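Pundier ouvre son API de rapprochement bancaire

Bonne nouvelle pour toutes celles et ceux qui passent encore leurs fins de mois à pointer des virements à la main : depuis le 24 octobre 2019, l'API de rapprochement de Pundier est ouverte à tous les comptes professionnels, sans liste d'attente ! On la suivait depuis le pilote d'avril, mené avec 275 entreprises, et le résultat nous plaît vraiment beaucoup.

Le principe est simple. Votre logiciel envoie ses factures ouvertes, Pundier lit les mouvements du compte et propose les correspondances, y compris pour les paiements groupés (enfin !) et les acomptes. Un seul appel accepte jusqu'à 4000 lignes, et les écarts reviennent dans un fichier séparé, avec un motif lisible par un être humain.

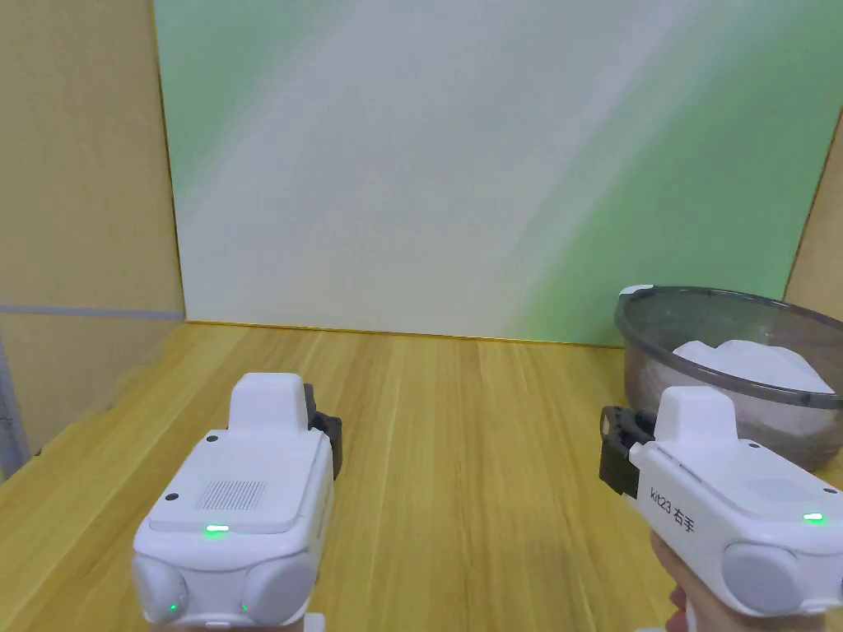 Plateau en bois clair et panneau blanc et vert.

Côté intégrations, le connecteur Disus est déjà disponible, et celui de Gradov arrive dans la prochaine version. Le cabinet Begović, qui tient les comptes de 69 clients, a branché les siens pendant le pilote et traite désormais les relevés chaque matin, avant l'ouverture du courrier. La documentation est claire, les messages d'erreur aussi, et le bac à sable contient 800 opérations fictives pour essayer tranquillement les cas tordus : doublons, frais déduits, libellés tronqués...

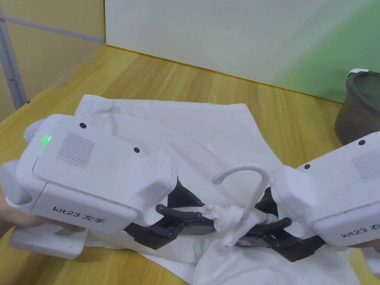
Chez Begović, on nous a tout de même glissé que les avoirs partiels demandaient encore une validation manuelle, et qu'il valait mieux prévoir un profil dédié dans Disus avant la première synchronisation. Pundier nous a confirmé travailler sur le premier point.

Les clés d'accès se demandent depuis l'espace client, rubrique Développeurs. Si vous faites l'essai, écrivez-nous, on publiera vos retours dans le prochain numéro !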